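Drillano Robotics Club - Questions from New Members

April 4, 2019
By Ute Voß

What does the club do?

We build and test hand-held grippers, then use them to record everyday jobs such as folding, sorting and putting things away. The recordings are used to train a small arm called Plukelell. Members work in pairs on one gripper for the whole term.

Do I need to have done any robotics before?

No. About half of each intake has never used a soldering iron. If you can follow a wiring diagram and ask when you get stuck, you will manage. Some Python helps in the second half of the term, and there is a short course for anyone who wants it.

What does it cost?

Membership is £60 a year. This covers printed parts, foam, screws and the use of the tools. Batteries and memory cards are lent out and must come back at the end of term. Lost cards are charged at cost.

Can I take a gripper home?

Yes, once you have passed the handling check. Most recording is done at home or in a relative's house, as we want plenty of different rooms. Sign the gripper out in the blue book and write down the number on its label. Ask everyone in the house before you record, and stop if anyone changes their mind.
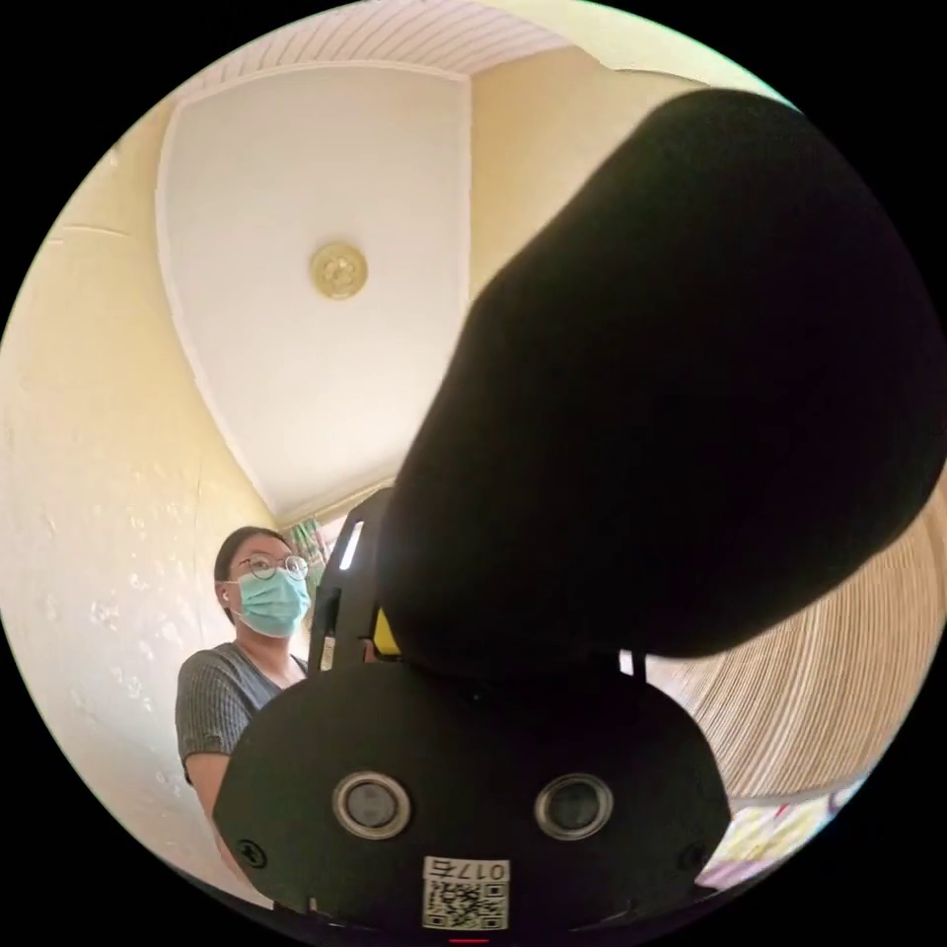

How long should one recording be?

Between one and three minutes is best. Longer ones are hard to sort through, and one mistake near the end can spoil the lot. Do the job once from start to finish, put everything back and start a new recording.

How many recordings do we need?

The target is 200 per pair by July. Last year the club finished with 2330 between all the pairs, and around 1000 of those were good enough to train on. The most common fault was moving too fast.

My gripper fingers are coming loose. What should I do?

Take the foam off first, then check the two screws at the base of each finger. Tighten them by hand - the power driver strips the thread. If the foam itself has torn, cut a new piece from the roll in the Henda cupboard. Please don't glue it.

Is there a competition?

Yes, the Abbasi Cup, at the end of the summer term. Each team trains Plukelell on its own recordings and then has three attempts at a table-clearing task. The task is given out on the morning. Teams can have up to four people, so two pairs may join up.

Who can see my recordings?

Your partner, the two club leaders and whoever is helping with labelling that term. Files are kept on the club's own drive. If you want something removed, send me the file name and I will delete it.

Can parents or friends come along?

They are welcome at the open session and at the Cup. Other sessions are members only - the workshop is small and the benches fill up quickly.

Last updated by U. Voß. Old rules sheet withdrawn.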